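Street sweeping is back, and so are the tickets

The city started posting the new sweeping signs on our block in May. I have lived on Cadik Street long enough to remember the old ones, which were faded to pink and which most of us ignored.
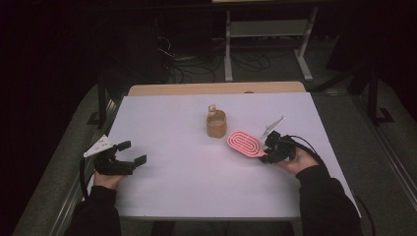

Svitlana Pylypenko wrote to me after my last post to say that her end of the street got its signs two weeks before ours, and that she had already paid a fine by the time I wrote that there weren't any yet. She wanted me to correct that. Consider it corrected. She also said the sign nearest her house is behind a maple and can't be read from the driver's side until you are past it.

I walked down to look. She is right about the maple.

The rule now is that the even side is swept on the second and fourth weeks of the month and the odd side on the first and third. No parking from 8 a.m. to noon on your side. The ticket is $56, or $28 if you pay it in the first ten days. The old fine was lower but hardly anyone got one, so I don't know how to compare them.

I got mine at 8:10. The sweeper had not come yet. It came a little after eleven, went around a parked van and a dumpster, and left a good strip of leaves and grit along the curb in front of my place where my car had been until I moved it. I paid the $28.

I called the parking office to ask two things. The first was whether the four-hour window could be made shorter. The woman I talked to said the route has one sweeper for everything between Votia Avenue and the rail line, and they can't say when it will reach any one block. She said a second machine had been asked for. I asked when it might come and she didn't know.

The second was what happens to people with no driveway when both sides fill up. On Cadik that is most of us on the odd side. She said to use the lot behind the Tirari market. I have tried that. The lot has signs of its own saying customers only, and the market does tow. I told her so and she said she would make a note of it.

Uliana Mykhailiuk parks over on Stetsiuk Court on sweeping mornings and walks back. She says there is usually room if you go before seven. By 7:30 the people from the clinic have taken it. I have done this twice now and it works, though it's uphill coming home.

If you want to report a blocked or missing sign, the form is on the parking page under "Street signs and markings." You need the closest house number. I used 1151 for the maple, and the confirmation email came the same afternoon. No one has cut the branch as of this morning.

You can contest a ticket online too. Attach a photo of the sign from where you were parked if your complaint is that you couldn't see it. Svitlana is trying this. Paying at the lower rate ends your right to contest, so don't pay first and argue afterward. That is on the back of the ticket in small type.

Sweeping stops when the leaf pickup ends, and then the snow rules take over. Those have their own signs, on the same poles. I'll write those up when I have read them all the way through.

Odd side is next week. Move your cars the night before if you can.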